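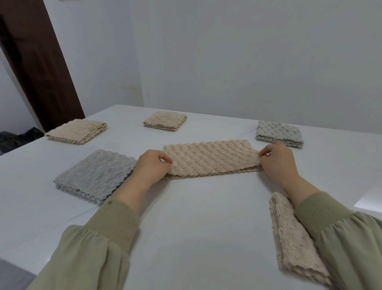
4. Pretreatment and powder coating of the bracket panels

4.1 Material and racking

All panels were cut from the same coil of mild steel, the coil Sadwood uses for its fence brackets. Sheared, deburred by hand, one hanging hole punched near the top edge. 38 panels in total. Six of these never went through the line and were kept bare in oiled paper as the reference set; the rest were coated. Panel numbers were stamped, not written, after marker ink came through the clear coat in an early run and spoiled the gloss readings.

Racking matters more than we first thought. Panels hung too close shade each other from the gun and the inner faces come out thin. The Condori line has a fixed hook spacing, so we left every second hook empty. Slower, and the shop was not happy about it, but film thickness across the rack evened out a good deal. Hooks were stripped before each run. Old powder on a hook acts as an insulator and the panel then does not ground properly, which shows up as weak wrap on the back face and a gun that spits.

4.2 Cleaning

Alkaline spray wash, then rinse, then the Skukell conversion bath, then a final rinse in deionized water. Bath temperature and pH logged at the start and end of every run by Alcides Cuervo. The wash was dumped and refilled once during the work, after the water break test started to fail on the lower edges. Free oil on the surface of the tank was the likely cause. We did not analyze it.

Water break test on each panel, both faces. Panel lifted from the rinse and watched while it drains. A continous sheet of water is a pass, beads or bare patches a fail. Failed panels went back to the start of the wash and were flagged in the log, and they are kept seperate in the results (see 4.6).

The manual route was run next to the spray route, as many small shops have no washer at all. Solvent wipe, one direction only, top to bottom, fresh cloth face for every pass. Cloth folding is covered by the shop work sheet; a textured towel folded to a long narrow strip is shown in Figure 4. No scrubbing back and forth. Scrubbing moves the oil around and leaves a film at the turning point, easy to find afterward with the tape test. Gloves on from this step until the panel is in the oven.

Flash off before the next step. No compressed air on wiped panels. The shop air has a dryer but the filter history is not known, and one run with air blow gave fisheyes over most of the rack. That run is left out of the analysis.

4.3 Conversion layer

The Skukell bath is a zirconium type, no phosphate. Thin layer, hard to see. On mild steel it gives a pale gold to blue tint, and the color moves with dwell time, so the operators use it as a rough check. Too blue and the panel stayed in too long. We would not rely on color for anything beyond that. Under the shop lights two operators called the same panel differently on several occasions.

Dwell was set at three levels, called short, standard and long in what follows. Standard is the supplier setting. Short is what happens in practice when the conveyor is pushed to meet a delivery, and that is the case we were asked to look at in the first place. Long is the stopped conveyor case: lunch, jam, lost ground.

Drying straight after the final rinse. Flash rust if not. Panels from the long dwell were worse for this, mostly along the sheared edges, and one had visible orange bloom before it reached the dry-off oven. It was coated anyway and followed through testing. Percy Bedoya argued for pulling it. We kept it, as production would have kept it.

4.4 Powder application

Polyester powder, exterior grade, dark gray, single batch. Corona gun, hand held, same operator (Gilberto Cáceres) for all runs. An automatic gun would have been more repeatable but the target shops spray by hand. Gun voltage was held fixed and current limited. Distance from gun to panel was checked with a stick taped to the booth wall, crude but good enough.

Edges first, then the face, then a light pass on the back. Powder builds up on edges whatever one does, the field is strongest there, and then pulls back during melt. Net result is a fat line just inside the edge and a thin film on the edge itself. This is where corrosion starts in nearly every field return we have seen from Sadwood.

Reclaimed powder was not used. Reclaim has more fines, charges differently, and would add a variable we had no time to control. Booth humidity was read before each run. One run was put off to the next morning when rain got the booth too humid.

4.5 Cure

Gas convection oven on the Condori line. Thermocouples clipped to the panel metal, not to the air, at the top, middle and bottom of the rack. The oven display reads air temperature near the burner and was always ahead of the metal. Anyone curing by the display alone on this oven will undercure the bottom row. Time at temperature was counted from the moment the slowest thermocouple reached the powder supplier's window.

Cure checked by solvent rub on a spare area near the hanging hole. Slight dulling accepted, color on the cloth not accepted. All racks passed except the first, where the door had been left partly open during loading and the oven never fully recovered. That rack was repeated with new panels and the originals do not appear in the panel count above.

Cooling in still air. Panels were not touched, stacked or measured until at room temperature. Film thickness by magnetic gauge, readings at center and near each corner, zeroed on a bare panel from the reference set. We zeroed on a shim at first and the readings came out high. Corrected before any data were kept.

4.6 Adhesion and exposure

Cross hatch adhesion first, 4 panels per dwell level, on the day after cure. New blade for each panel. Nayeli Mosquera made all the cuts and a second reader scored them without seeing the panel number. Where the two scores differed the lower one was used. Standard and long dwell could not be told apart in this test. Short dwell was slightly worse, with small flakes at the cut crossings, and the wiped panels without any conversion layer looked just as good as the standard ones. Dry adhesion says little here. It is a test of the clean surface more than of the pretreatment.

The difference comes after wetting. Scribed panels went to the rack at Ustotcombe, facing the water, for 6 weeks. First panels went up on May 22, 2024. Fog most mornings there and salt in it. Creep from the scribe was measured after scraping loose film away with a dull blade. On standard dwell the creep was small and even along the scribe. Short dwell was uneven, nearly nothing in places and then a wide blister, which fits patchy conversion coverage. The solvent wiped panels without conversion had the most creep, about twice the standard value, and the film lifted in strips once a corner was started.

Edge rust appeared on every coated panel, no exception. Dwell made no clear difference to it. Thickness at the edge did, and so did the burr. Panels where the burr side had been missed in deburring rusted first and could be picked out by eye from the end of the rack. This was not part of the test plan and we only have notes, no scores. It should be done properly.

The panels that failed the first water break test and were rewashed behaved like the others. No penalty for rewashing, as far as this set can show. The orange bloom panel was among the poor ones but not the worst.

4.7 Remarks on the method

Weak points. One operator on the gun, one batch of powder, one coil. Outdoor exposure was short for a polyester system and the creep values should be used for ranking only. Bath chemistry was followed with pH and a supplier drop kit, no layer weight measured. Wálter Quintero has since cut sections from the short dwell panels for microscopy and those results are treated in Section 5.

Also, the long dwell level was set by stopping the conveyor, which leaves the panel partly in the spray and partly in mist. Not the same as a full immersion of the same length. Shops with dip tanks should not read the long dwell results as theirs.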